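News from the Sernov hall

Since 26 March 2022 the Lendon members have a second room to work in. It is the hall at Sernov, behind the old Hinrichs store, and many of you asked in the last weeks how it is inside and what you can do there. I was there two times and I try to answer.

The hall is simple. The ceiling is white and corrugated, with a beam going across it, and the floor is gray and polished, so it is easy to sweep. There is no carpet and there are no curtains, and voices carry far. If you plan a talk for a group, please stand close together.

What I like most is the light. In our first room we had always one dark corner, where people took their small work to the window. In Sernov the tubes hang in several places up to the back of the room, and you can sit down where you want. The switches are left of the door — please press them one after the other and wait a moment between.

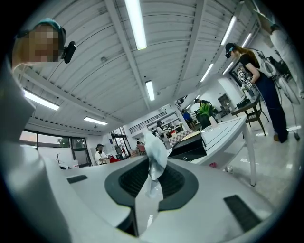 Can we leave our things on the tables overnight?

Only on the table next to the back door, and with your name on a piece of paper. All other tables must be free when the last group goes home, as the cleaning starts early in the morning.

The bags are a small problem still. We ordered 10 hooks from Flutia and they did not arrive, so for the moment please keep your backpack with you or put it under a table, close to the wall. The way to the door has to stay open. The same is true for stands and tripods: fold them when you finish and lay them on the shelf.

Some words about the costs. The rent for the hall is 487 a month, and it is paid until July. The price for members stays the same. Guests pay 2 for an evening, in the tin at the entrance, and we are happy when they come back.

The hall takes 28 people. For bigger evenings we stay in the first room, also if it is darker there. The key is at the usual place, and the list for the evenings hangs beside it. Please write clearly — last month we had two groups on one evening.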